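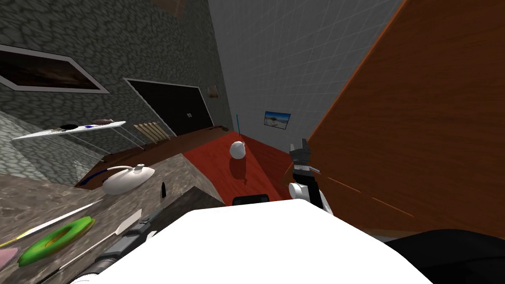
October, evening

Finished the first pass through the Nallow print ledger at half past six. It has 1,103 entries in four different hands, and the last two are in biro. The typed index that came with it stops well short of the end and uses its own numbering, so I have ignored it and keyed everything to the ledger line.

The main problem is still the harbour etching. Nallow has an impression on display, accessioned before the war, and the Chambi sale in spring had what was described as a second impression from the same state. Both catalogues give the same sheet size to the millimetre. Two impressions of one plate should agree on the plate mark, give or take the shrinkage of the paper, but the sheets have no reason to agree at all when one is supposed to have been trimmed in an album and the other is supposed to be untrimmed. I wrote this down last week as a coincidence. I am less happy with the word now.

Went back over the Chambi catalogue after lunch. It is lot 103, half a page, with one illustration printed too small to be of use. Provenance is given as private collection, by descent, then private collection. There is no mention of a stamp on the back. The Nallow sheet ought to have an oval stamp bottom left on the verso, because the ledger line says so in the second hand, with a small drawing of it in the margin. The museum's condition card from the reframing does not mention a stamp either. Either the person filling in the card did not lift the backing, or there was no stamp to see.

There are three explanations that I can see, and I want them on paper before I get attached to one of them.

First, the ledger is wrong. The stamp belongs to the line above or below. The second hand does slip a line in at least two other places, both corrected in pencil.

Second, the stamp was washed out during treatment. It would have to be a soluble ink, and the other stamps of that type in the collection have come through washing perfectly well.

Third, the sheet on display is not the sheet in the ledger.

The third is the dull sort of theft, if it is one. No alarm and no empty frame. Somebody takes the print out, puts a good photomechanical copy in, and the label goes on being true as far as any visitor can tell. Works on paper are easy for this. They live in boxes, they are lent in mounts, and the person checking them back in compares the picture with the list and does not turn it over. I have read five or six published cases now and in every one of them the loss was dated by guesswork, to a gap between two inventories that nobody could narrow any further.

Cilex sent the scans at four. They did the recto at 600 dpi in raking light from the left and again from the top, and one transmitted light image. The files are labelled by date and not by object, so I renamed the lot. Notes from an hour of looking:

Plate mark present on all sides. Depth looks even, which I would like less if I trusted raking light to show it. Someone who wanted a plate mark could press one with a blank plate.

The line in the dark area under the quay stands up a little from the paper on the left-lit scan. On the top-lit scan I can't find the same relief. Could be the angle of the lamp. Have asked for a third direction.

No dot structure visible anywhere. That rules out ordinary halftone and nothing else. Collotype has no dots either, and a good photogravure would have a real plate mark and ink relief as well, though there should be a fine grain in the tone. I think there is grain in the sky. I thought so before I looked, so this needs somebody who has not heard the theory.

Transmitted light shows laid lines but no watermark. The ledger has "part of mark, top" and nothing more. The top of the sheet on the scan is shaded by the hinge, which is irritating.

The verso was not done. It was on the order, and Cilex say the sheet was supplied hinged down along two edges and they had no instruction to lift it. Fair enough. The instruction has to come from Nallow, in writing, and I have now asked for it in terms that do not accuse anyone of anything. I asked for the verso of nine sheets, with the harbour fifth on the list.

Spent the rest of the afternoon on Fisia. The search of the stolen works register is better than it was but still treats a print as if it were a painting, with one object to one title. Searching on artist and title returns nothing. Searching on subject returns 139 records, mostly oils. I read them all, and two are etchings of harbours, neither ours. One is the wrong way round, which made me stop and check whether the Nallow catalogue image had been flipped. It hadn't. A null result from Fisia means only that no owner has reported a loss, and a museum that believes it still has the thing will not report it.

Also looked up whether the plate survives. The old catalogue raisonné says cancelled, with no date and no location. A cancelled plate can be printed from and the cancelling lines worked over afterwards by hand, so I had a look at the scan for two diagonals across the centre. Nothing I would put in a report.

To do: chase the loan file for the touring show, because that is the only time the sheet left the building on record. Ask Chambi for their verso photograph, which they must have taken, and expect to wait. Read the gap between lines 410 and 425 in the ledger again in daylight, as the pencil is very faint. Return the book on paper moulds, overdue.

Eyes sore. Stopped at ten, backed up the scans to the second drive.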